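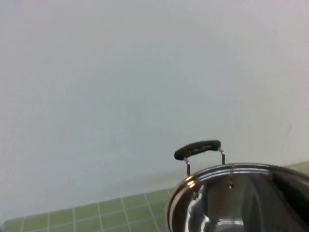
Guoqing Zeng writes that deleting old mail did nothing at all for the storage bar, which still says 81 percent, and could I please do a page on that before the whole family starts bouncing messages.

Happy to! I had the same trouble in July with our household account (the one we all share for bills, school stuff and appliance receipts), and I've picked up a few habits that I now do over coffee.

Empty the trash yourself

When you delete a message, most mail services just move it to a trash folder, and it keeps taking up room until that folder is emptied. We're with Trever, and theirs hangs on to deleted mail for a month unless you go in and clear it. Look at the junk folder while you're in there, too. I found a perfectly good warranty confirmation from Correia sitting in ours, so give it a quick skim before you hit the button.

Sort by size first

I used to start with the newest mail and work down, and I'd run out of patience before I got anywhere. Now I sort by size. The biggest messages are nearly always photos from relatives, scanned forms, and that one video somebody sent to everybody. Save what you want to the computer, open the saved copy to make sure it works, and then delete the message. Please do open it! I once saved a whole batch of scans that wouldn't open, and I was very glad the emails were still in the trash.

Check your sent folder! Every photo you've ever mailed to your sister is in there.

Clear out one sender at a time

Type a store's name in the search box, select everything it finds, and look down the list for order numbers before you delete. We had 4,000 messages in the shared inbox and a shocking share of them were from Wustlow, where I bought a single garden hose. I kept the hose receipt and let the rest go. If it's a shop you know, use the unsubscribe link at the bottom while you're at it. If you've never heard of them, leave the link alone and mark it as junk.
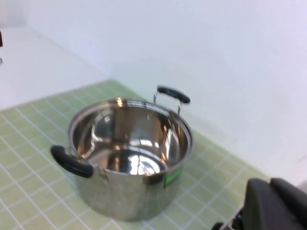

If I delete a message on my phone, will it disappear from the kitchen laptop as well?

It will if both are set up with IMAP, where the phone and the laptop are looking at the same mailbox on the server. With an older POP setup each one may keep its own copy, so look in the account settings on both before you do a big clear-out.

Make a few folders and stop there

I went overboard the first time and made a folder for every company we deal with. Then I could never remember whether the boiler service went under Home or Repairs or the name of the firm, and I ended up searching for it anyway. Now it's Bills, School, Receipts and Keep. Water and trash pickup notices from Grostham go straight into Bills with a filter, which took me a couple of minutes to set up (look for "rules" or "filters" in the settings). Do still peek in the folder, though. A filter that skips the inbox can hide a due date very nicely, and I have paid the late fee to prove it.

Make one backup before you start

Some mail programs will let you export a folder to a file. I do ours onto a USB stick and label it with a strip of freezer tape, same as the soup. If your program doesn't export, save the important messages as PDFs, which is slower but fine for tax papers and warranties. I keep 2 sticks and swap them, with one living in the drawer with the takeout menus.

Give the storage bar some time

Guoqing, I think this may be yours. After I emptied everything, our bar didn't budge, and I sat there refreshing the page and muttering. By the next morning it had dropped to 19 percent. Some services take a while to work it out again. Check too whether your mail shares its space with online photos or files, as a lot of accounts do, and then it could be the photos filling it up while you're busy deleting newsletters. If the bar's still stuck after a day or so, log in through the website instead of the app and see what it says there.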